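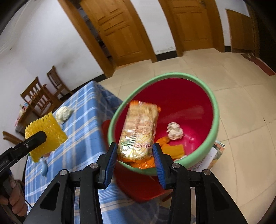

Skitix hand-held gripper, blue ribbed pads fitted, holding a food wrapper over a bin.

Skitix Hand-Held Gripper - Pad Retention Notice and Replacement Kit

Status: open. Issued August 3, 2021 by Bovmont Service.

Applies to all Skitix grippers with blue finger pads supplied before the change of adhesive in February. Units with the later pads are not affected and need no work.

Fault
The pad can creep along the fingertip under repeated side load. The first sign is a slight loss of grip on smooth film wrappers. If the tool stays in use, the leading edge of the pad lifts and can fold back into the gap between the fingertips. The jaws then stop short of full closure, and the position reading no longer matches the true opening.

We have had nine reports. In two of them the pad came off completely and was found later among the sorted items. One user, at Torkia, had a fingertip pinched while pressing a loose pad back into place with the jaws under spring load. No other injury has been reported.

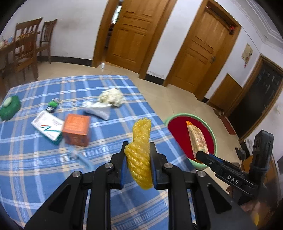 Cause
Krisztina Halász and Dénes Gál tested returned fingers at our Kozma workshop. The original adhesive softens when it is wiped with alcohol cleaner, and most of the returned units had been cleaned that way daily. Bond strength was within limits on fingers cleaned with water only. The linkage, pivots and arms showed no fault - wear at the pivots was normal for the hours logged.

What to do
Stop using the tool if either pad can be moved with the thumb. Lock the jaws open before touching the pads. Do not glue a pad back with household adhesive, which attacks the backing.

Check both pads every 50 hours until the kit is fitted. Clean with water and a dry cloth.
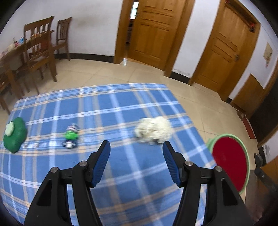 Replacement kit
Contents: left and right pads, two retaining clips, backing film, fitting gauge, instruction sheet. The clips hold the pad mechanically at its lower edge, so the bond no longer carries the full side load. Fitted pads were cycled over 500 times against a ridged test block without measurable creep.

Fitting does not disturb the linkage. Recalibrate the opening afterwards - the new pads are slightly thicker, and a tool left on the old values will read too wide.

The kit is free of charge for affected units. Quote the serial number when ordering. Fingers with damaged faces should be returned to Kozma, marked for Jenő Sipos. Technical questions go to Rosalinda Mangubat at Bovmont Service.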